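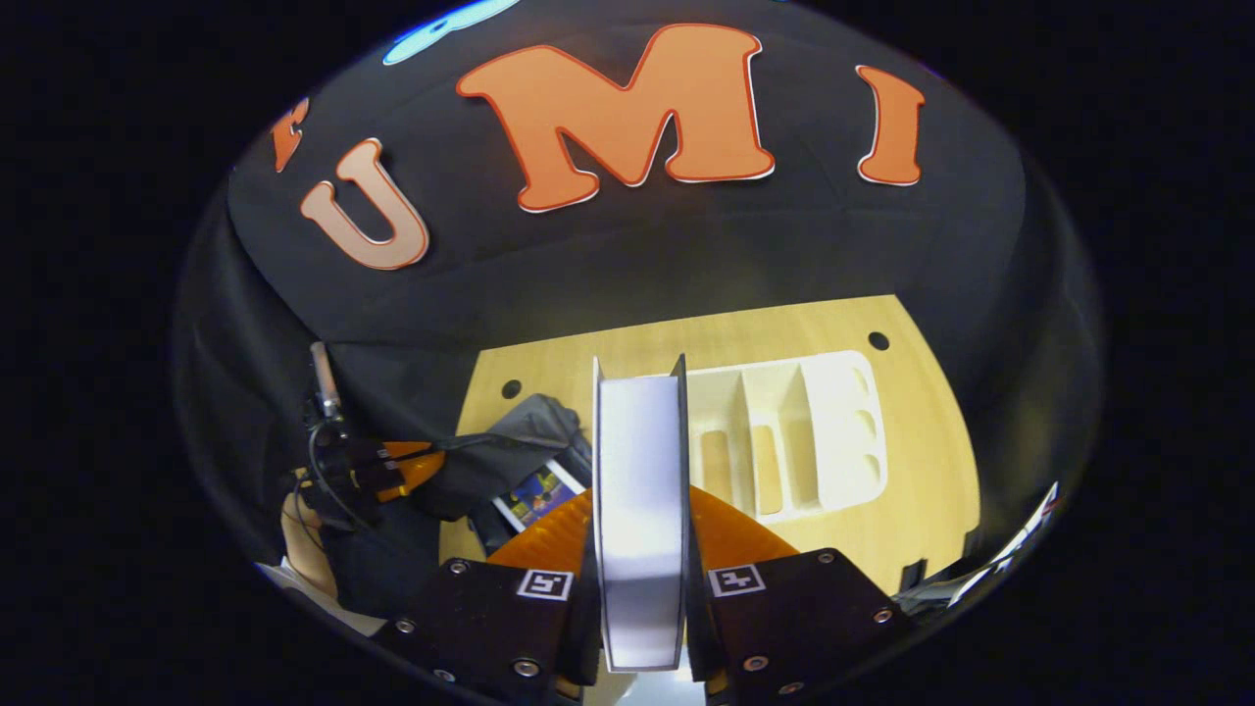

How do you write a crisis message that people in all your offices will read the same way? I work in internal communication at Tronero. We have 300 employees in Rellham and a smaller office of 68 in Irarton. In July we had a water supply problem that closed both buildings for two days. In Rellham people followed the message at once. In Irarton many came to work anyway, and later they told me the text sounded like a suggestion. I am now preparing better templates, and also a notice for the wall at each entrance. For the wall I am thinking of big orange letters on black cloth, like the M and the U in the photo, but my manager says orange looks too cheerful for an emergency. So my main problem is the wording, and the second one is the wall.
Fathima Miah

Chaminda Liyanage
I had a similar situation when I was at Siriwardena, with teams in four countries. What helped us was to separate the order from the explanation. The first line says only what to do and until when: "Do not come to the office before 2 p.m. tomorrow." The reasons come after, in a second paragraph, and this part can be different in each office. Some teams want to know who decided it, others want to know if they will be paid. Ask one person from Irarton to read your template before you need it, and ask them to tell you in their own words what it says. We found that "please avoid coming in" was the worst phrase – half of the people read it as permission.
About the color, I would not worry. Dark background and bright letters can be read from far away. Keep it under ten words.

rell_office
Just call the team leaders by phone. Nobody reads email.

Comments

Fathima Miah: Thank you Chaminda, "please avoid" was exactly our phrase. I will change it this week.

tomasz70: Phone is fine for 70 people, but with 300 you need a written text also.

Chaminda Liyanage: I agree, and the leaders should read from the same text when they call.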